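Demonstration gathering (robotics)

Demonstration gathering, also demo collection or teleop recording. The work of getting examples for a robot to learn from. A person drives the robot through a job, the machine saves what it saw and how its joints moved, and the saved run (an episode) goes into a pile with others. A learning system is later trained on the pile. Most common with two-armed table setups, but single arms and wheeled bases are used too.

Names

Terms vary from lab to lab. "Episode", "demo", "run" and "take" mean much the same thing. "Operator" is the person driving. A "task" is the written job, usually one line, e.g. put the lid on the cup. The Domow wiki uses "errand" for a task with more than one step, not seen much elsewhere.

Method

Operator sits or stands at a pair of leader arms, or uses hand controllers. Leader arms are small copies of the real ones — move the copy, the real one follows. Grippers open and close with a trigger or a squeeze handle. Joint positions and video are saved together and have to line up in time. If they drift apart the episode is thrown out.

A usual session:
Objects set out, positions changed a little from the last run.
Recording started, often with a foot pedal.
Task done once, start to finish.
Recording stopped, run marked good or bad.
Table put back.

Putting the table back is slow. At Holcombe the logs for one month in June showed resets taking longer than the episodes themselves. Groups of two help, one driving and one resetting.

Variety

A pile of near-identical runs teaches the system one path and little else. So objects get moved, turned, swapped for a different size. The Cistetach notes ask for a new layout every 15 episodes and a change of operator after 200. Operators have habits (some always go in left hand first) and a system trained on one person tends to pick the habit up as well.

Recoveries are a sore point. Older practice was to drop any run with a fumble in it. Radomír Kolář argued for keeping them so long as the operator fixed the fumble and finished — a missed grasp followed by a good one shows the way back. His set for Ondrejka kept 33 such runs out of 173. Others still drop them, or keep them in a seperate folder.

Labelling

Each run gets the task line, operator code, good/bad mark, sometimes a split into steps. Splits are done by hand afterwards. Start and end of a step are a matter of taste, two labellers will rarely pick the same moment. Wording matters more than people expect at first. "Bag" and "paper bag" for the same object across one set, a nuisance to clean up later.

Common faults

Cables snagging on the elbow or pulling at the wrist.
Objects left over from the previous task.
Operator's hand in view during the first second.
Light changing through the afternoon. Panels around the table cut this down.
Gripper hiding the object from the only camera. A second view at each wrist is the usual fix.
Task line not matching what was done.

Packing tasks

Takeaway packing is a popular family. Cups, lids, straws, bags — cheap, light, easy to replace, and hard enough to be worth it. Paper bags fold in on themselves and dont come back to the same shape twice. Handles get in the way. Lids need to sit level before they are pressed.
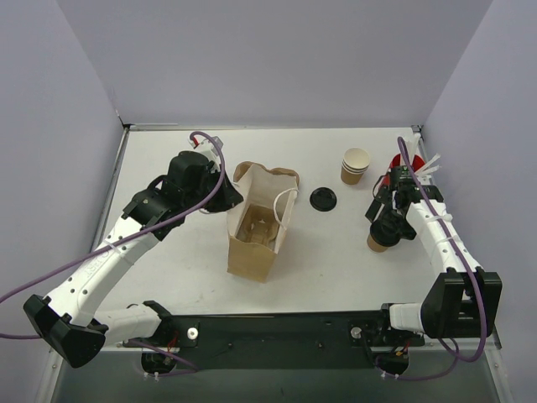 Two-arm packing tasks are mostly laid out so that each arm has something near it, with room left for handing over. Layouts differ. With an open paper bag near the middle of the table, the left gripper can be at the rim while the right one is at a lidded cup, and spare cups are kept stacked farther back, sticks or straws in a container off to the right. The cardboard insert down in the bag makes the target smaller than the opening suggests, so an operator has to come in fairly straight. Twisted handles are another thing to plan for, one hanging down inside the opening is in the path of anything going in. Some task lines say to move the handle first, some leave it to the operator. Domow's written guide leaves it open and asks only that the choice be noted in the label.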